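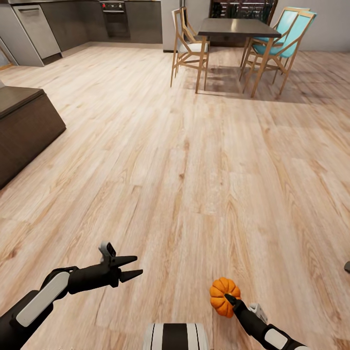 Startseite | Forum | Suche | Anmelden

Diese Seite verwendet Cookies. Mit der weiteren Nutzung stimmen Sie dem zu.

Thema: Knarrende Dielen — ölen oder neu verschrauben?

skedska_6
Unser Holzboden im Wohnzimmer knarrt seit dem Winter, vor allem vor dem Fernseher. Die Dielen sind 15 Jahre alt und auf Lagerhölzer geschraubt. Reicht Talkum in den Fugen?

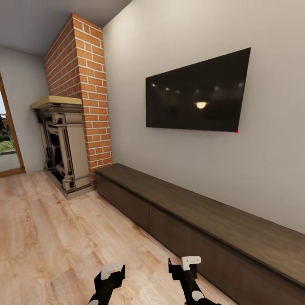

Fernsehwand mit Lowboard und Kamin

Somogyi
Talkum hält ein paar Monate, dann geht es wieder los. Ich würde nachschrauben und die Köpfe versenken.

T. Lawal
Sehe ich anders. Erst die Luftfeuchte messen. Bei uns war im Juni alles still, ganz ohne Schrauben.

Somogyi
Im Sommer ist fast jeder Boden still. Im Winter knarrt er dann wieder.

skedska_6
Das Hygrometer ist bestellt. Schrauben möchte ich ungern, man sieht die Löcher. Und womit ölt ihr nach?
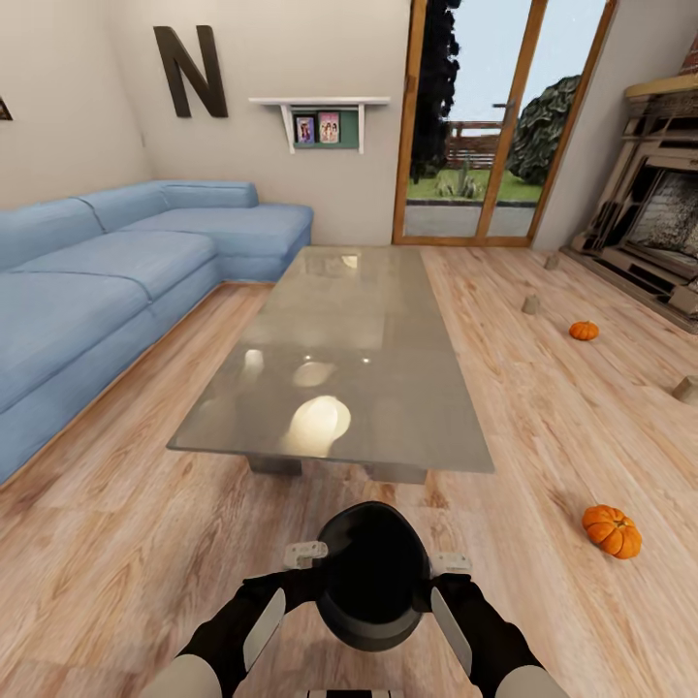 Nachölen: welches Produkt?

T. Lawal
Litine, zwei dünne Aufträge, Überschuss nach 15 Minuten abnehmen. Möbel vorher komplett raus.

Somogyi
Litine wurde bei mir fleckig. Ich nehme Teradine, das braucht aber länger zum Trocknen.

skedska_6
Danke, ich teste beides an einem Reststück.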